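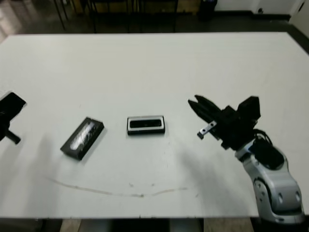 3.2 Objects and work surface

The table study used small, flat, dark objects of the kind that end up on a desk or a hall shelf at the end of the day. We wanted items that are easy to confuse with one another at a glance. Two black rectangular items on a pale table look much the same from a distance, and a person asked to put them in order has to look twice at the edges before deciding which is which.

The objects were drawn from a pool of 18 collected by Zoia Maksymiv in the Tostthorpe building during May. Most came out of drawers. We did not clean or repair them, and we kept items with scratches and rubbed corners. New objects were left out of the pool, as in our earlier work with the Altico set, where the glossy finish of unused items made them too easy to tell apart by reflection alone.

Each item was given a short name and a resting position. The resting position is the side on which the item lies flat without rocking. For a thin item this is nearly always the largest face. For thicker, box-like items there can be two or more stable sides, and we recorded each of them. An item placed on its narrow side was counted as standing, even when it was low enough to look flat from above. 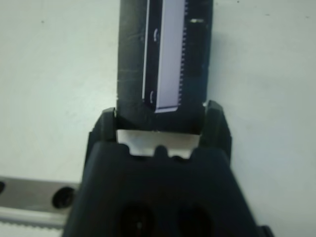
Worn surfaces turned out to matter more than we had planned for. Fine scratches on a matte black face scatter light and make the face look gray from some directions, so the same item can seem to change color when it is turned. Pale strips and shiny spots have the opposite effect. They stay visible from most angles and draw the eye first, and in the written notes the annotators often named an item by its brightest detail and left out its shape. We kept these names as they were written. Where two annotators used different names for one item, both names were stored and the item number decided.

The table was white and matte. Objects were laid down by hand before each trial from a printed layout sheet, which gave the position and the angle of each item. Angles were set by eye. The sheet used eight directions, and anything in between was moved to the nearest one. Gaps between neighboring items were not fixed, but items were not allowed to touch at the start of a trial.

The tabletop was wiped between sessions but not repainted. Marks that did not come off were left in place and noted in the session log, using the form from the Okora protocol. We considered covering the table with paper. Paper hides the marks, but it also shifts and wrinkles when flat items are slid across it, and we judged this to be the larger problem.
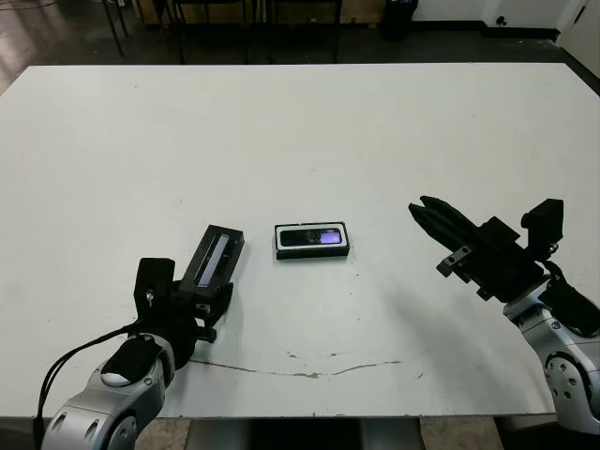
Figure 3. Two dark rectangular devices during a trial, one lying flat at the center of the white table and one held at an angle to its left.

3.3 Arrangement task

The task was to bring the items on the table into a stated arrangement. Three arrangements were used: side by side, end to end, and crossed. In the side-by-side case the long edges face each other – a small gap is allowed. In the end-to-end case the short edges face each other. In the crossed case one item lies on top of the other at a clear angle. Stacking with the edges lined up was not used, as the lower item is then almost completely hidden and its position cannot be checked from above.

Trials were run with room lighting at roughly 700 lux at the center of the table. Lighting toward the corners was lower and was not corrected. Each trial was scored from the final layout only, following the rules of the Šimek scale, and items left over the table edge were scored as misplaced.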